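The man who runs the checkout floor at Asberg, a grocery with one store and no plans for a second, does not believe in the bag fee. He collects it anyway. I went to see him in July because the county had just called the fee a success, and I wanted to hear from somebody who hands out the bags.

"Success at what?" he said. "People used to take them for free and feel bad. Now they pay and feel fine."

I told him the county says bag use is down. He asked where the number came from. I said the report used 2,966 customer surveys.

"So they asked people if they were good," he said. "And people said yes."

He has his own paperwork, and it isn't much to go on either. The store orders its bags in cases of 500 from a supplier called Tridura. Orders dropped in the first month, then crept back up. He admits that part of the climb could be the deli, which bags things separately. When I pushed him on it, he shrugged. "I'm not saying I have proof. I'm saying they don't."
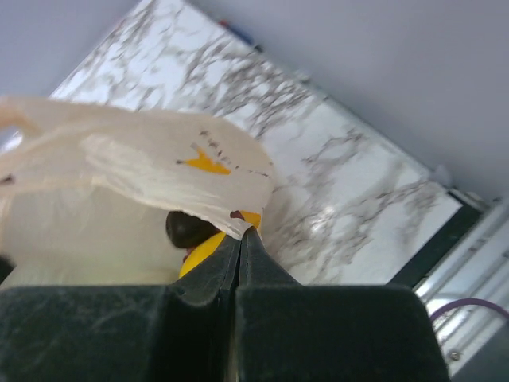
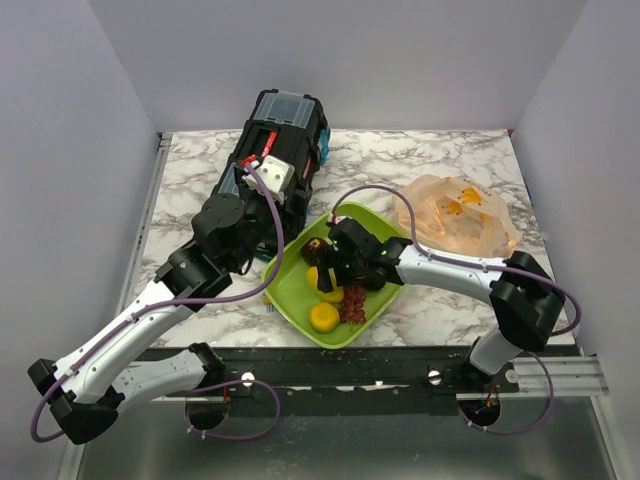
What bothers him more is the reusable kind. Asberg sells a thick one, made by Swanepoel, with a tag that promises 700 trips. He has never met a customer who got close. "They forget it in the car, so they buy another one. I've got regulars with 30 of them in a closet. They tell me this like it's funny."

I asked if he'd rather go back to free bags. He took a while to answer.

"No. I'd like somebody to check. Look in the trash, look in the creek. Don't mail out a form."

I'm not sure he's right about the creek. A cleanup group I called, Jiredari, told me it finds fewer bags than it used to, though it doesn't keep records and couldn't say when the change began. I passed that along to him by phone.

"Fewer than what?" he said.

He had to go then, with a line building at register two. I had stopped at the store myself that morning, and I paid for a bag. Mine were in the car.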